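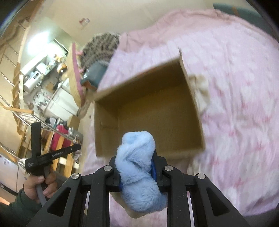

fluffy blue thing going in the box, right hand gripper

Pinned rules for handheld collection, v2 (draft, comments please)
latov_ops

Right, second go at this. Last set of rules had too many holes and Sudley bounced a fair chunk of what we sent. Proposed:

Box in view of the gripper before you pick anything up.
One item per grasp. If you get two, put both down and start the episode again.
Soft stuff: grab the middle, not a corner.
No letting go until the item is below the top of the box.
Both hands stay on the grippers till the end of the episode, even if only one is working.
Home sites: leave the room how it is. No tidying for the recording.
No post, no screens, no family photos in view.

Shout if anything's daft.

jasia
Rule 3 is daft. Middle of a big fluffy thing and it just hangs down both sides of the fingers, then half of it catches on the cardboard. I go nearer one end and lower it in long ways. Quicker too.

pacheco29
disagree, grab near an end and it swings. you get a lovely pendulum and the person labelling has no idea when the move stopped. middle every time

jasia
So slow down then? Swinging is a speed problem

pacheco29
tell that to someone on their 307th episode

Sarita Rajput
Can we say what rule 3 is for before arguing over it. As I understood it the point was that the grasp should look the same across people. If so either will do but pick one and write it down. At the moment half of us do one and half the other and that is worse than both.

I'd also drop "till the end of the episode" from rule 5 and say when the end is. I count it as fingers open and gripper clear of the box. Others stop the moment they let go.

latov_ops
fingers open and clear of the box, yes. will add. Rule 3 leaving open for now

tidybeds
Still don't like rule 6. Worked on a bed last month, duvet all rucked up, box on a slant the whole time. Surely flat surface should be a rule? We had it in v1

latov_ops
took it out on purpose. Nobody's bed is flat. If the box tips right over, restart. If its just leaning, carry on

tidybeds
Leaning how much though. "Just leaning" isn't a rule its a mood

pacheco29
if stuff stays in, it's leaning. if stuff falls out, it's tipped. sorted

tidybeds
Fine but write that in then

Sarita Rajput
Agree with leaving it tilted. Agree with tidybeds that it needs wording. "Restart if the box falls over or anything comes back out of it." Same goes for the background: shelves, cases, whatever is in the room stays. Moving things round between episodes is what got a batch sent back in September, because the wardrobe end of the room kept changing and they thought we'd mixed two sites up.

jasia
That was mine. Sorry again

marrow_k
new here, quick one. does the box have to be empty at the start? instructions on the app say "clear container" and I took that to mean see-through. have been looking for a plastic one like an idiot

latov_ops
Ha. Empty. Cardboard's fine. Will get that changed.

marrow_k
ta. and pads, how often do you wipe them. mine get covered in fluff off the blankets and start slipping

pacheco29
every time you swap item. lint roller, 2 seconds. not in the rules, should be

jasia
Dry cloth does me. Lint roller left mine sticky

Sarita Rajput
Dry cloth please. Sticky pads hold on after you open the fingers and it looks like a failed release. I went through 2,171 clips from our site and almost 29 had that.

pacheco29
29 out of two thousand is nothing??

Sarita Rajput
It is nothing until they ask you to relabel them.

latov_ops
Ok so changes for v3: end of episode wording, box restart wording, empty not clear, dry cloth on pads at each item swap. Rule 3 I'll put to a vote, middle or near one end, replies by tonight 6pm and then its fixed for everyone

jasia
near one end

tidybeds
middle

pacheco29
middle obviously

marrow_k
whats a corner on a blanket thats all twisted up anyway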